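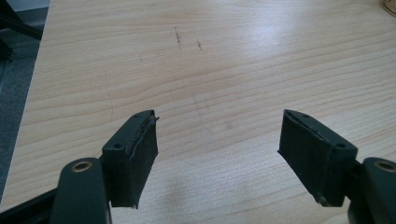
I have been drinking wine with my dinner for most of my adult life, and for a good part of that time I believed what the back labels told me, that the bottle in my hand would reward patience. So I was patient. I put bottles under the stairs and wrote little tags for them and waited, and I would like to make a case now for opening them sooner.

What changed my mind was a bottle from Fandier, a small estate up above Trurkirard where the road gives out and you park next to somebody's goats. I bought 6 of their reds, the 2000 vintage, and was told at the cellar door to leave them alone for 20 years. I did as I was told, more or less. The first one I opened on schedule was brown at the rim and smelled of old raisins and a closed-up cupboard. The second was better, and the third went into a stew (a very good stew, I should say, with plenty of carrots).

Now, I know what the collectors will say. They'll say my stairs are too warm, and they may be right — the water heater is on the other side of that wall. But most people's stairs are too warm! Most of us live in ordinary houses with ordinary closets, and the advice we get is written for somebody with a stone cellar and the money to fill it with 1000 bottles.

Compare that with Mamani, just down the valley, who sell nearly everything the spring after harvest. It's a bright, slightly scruffy red that tastes of sour cherries and doesn't ask you for anything. I had a glass of it last February with roast chicken and a window cracked open because the oven had smoked up the kitchen, and I can still remember how it tasted. I can't say that for many of the grand bottles I've been poured over the years, always in a tiny amount, always with everybody gone quiet and waiting to hear what everybody else thought.

I don't want to be unfair to old wine. When it's right it's lovely, all dried leaves and orange peel, and I hope you get some at least once. But please don't build your whole cupboard around that hope. Buy three of something you like, drink one this week, one at the holidays, and keep the last if you're curious. I have three Fandiers left and my sister is coming for supper, so that will be two.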